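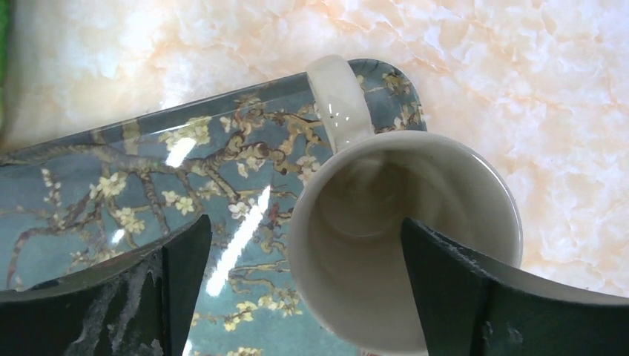 Is the Saarela bag credit worth anything?

Home | Forums | Groceries & Household | Rewards
Print this thread | E-mail a friend
Shares: 4 | Comments: 6

billell_bob
Saarela is pushing this again. Bring your own bag, get points, points turn into money off. I've brought my own bags since they started and my balance is 823. The app says I need 880 before I can spend any of it. In August I was sure the cutoff was lower. Did it move, or am I losing it?

kaisu_h
It didn't move. It was 880 when I joined and it's in the terms. I like the program. Free is free.

dry_goods
Free how? You get the points only if the cashier keys it in, and at my store they forget half the time unless you stand there and ask. I also don't buy that the shelf prices stayed put after they brought this in. Billell never had points and the same oatmeal costs less there. 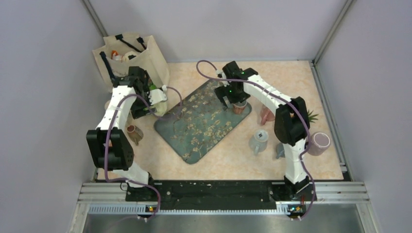
What bugs me more is which bags count. The sign at the door says "any reusable bag." The cashier on Thursday told me it had to be one of theirs, and theirs is a thin plastic thing that splits at the seam. I use plain canvas, cream with black strap handles looped over the top, same as the one up in the corner there, and I've had it refused and accepted in the same week. If it holds groceries and I carried it in, it's a reusable bag.

And before someone tells me it's about the environment, explain why they hand out a paper coupon every single time you check out. I asked at the service desk and got a shrug and a brochure. I want to see the rule in writing, with the word "any" either in it or crossed out.

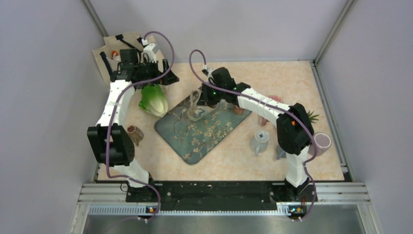 I'd also want to know what happens to points when they expire, because mine dropped once with no e-mail and nothing in the history. I was at 977 and then I wasn't. Maybe there's a good reason. I haven't heard it.

kaisu_h
Points expire after a year without a purchase. Were you away?

dry_goods
No. I shop there every week, unfortunately.

mateo_fan
Kaisu is right about the cutoff, wrong about expiry. It goes by when each batch was earned, so the old ones fall off even if you shop all the time. Vilja Kettunen at the Mateo Street store explained it to me and showed me the page. It's buried under "Account notes."

kaisu_h
Huh. That isn't how I read it. I'll look again, but I still think people are getting worked up over a few cents.

billell_bob
A few cents is my point, though. Zullance just takes it off at the register and there's no app. Why does Saarela need my phone number to give me a few cents?

dry_goods
You know why.

Reply | Quote | Report
Back to Rewards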